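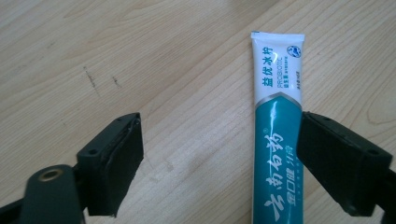

Toothpaste tube on a light wooden table.

Plindix Timeline Kit: Twentieth-Century Leaders, classroom edition
Reviewed by Svenja Schmieder

The kit contains 80 printed event cards, a fold-out date strip and a teacher's guide by Bernd Meinecke. It covers independence movements and changes of government after 1945. Students place each card on the strip, then turn it over to check the date.

Card stock is 300 gsm with a matte finish. Text on the front is short and set in a readable size. The back gives the date, the country and one paragraph of background. Sources are listed in the guide by card number, so checking a claim means going back and forth between the two.

The African cards are the strongest part. Ghana, Kenya and Zambia each get a full sequence, including the negotiations before independence. The Latin American set is thinner and skips most of the 1960s. Two cards on Portugal carry the same number, which makes the source list ambiguous at that point.

I used the kit with a class of 30, split into groups. One strip is too short for that many students, and a second costs extra. Sorting the cards back into order at the end took longer than the guide allows for.

Peden sells a similar kit with fewer cards and a better index. For a unit on elections alone, I would take the Peden. For a full term on decolonization, the Plindix set has the coverage.

Rating: 3.5 out of 5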